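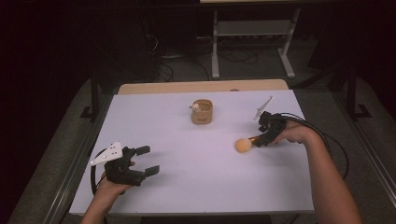

What a Good Fit Does Not Explain

Adelino Prata's working paper on the Lorance spread model reports a close match to bond yields from 1935 onward. I accept the result. My objection is to the word "explains," which appears in the abstract and again in every section.

The model has 13 free parameters. Two of them stand for investor patience and fear of loss, and neither is measured outside the price data. They are set so that the prices come out right, and the prices are then offered as evidence for them. A referee should have stopped the paper there.

Prata replies that all asset pricing works this way. Much of it does. The older Platell model at least took its risk term from household spending records, and it could fail on them. It did, in 49 of the test months, and we learned which assumption was weak.

I would ask authors to state, before estimation, which parameter values would lead them to drop the model. Prata's April revision gives no such range.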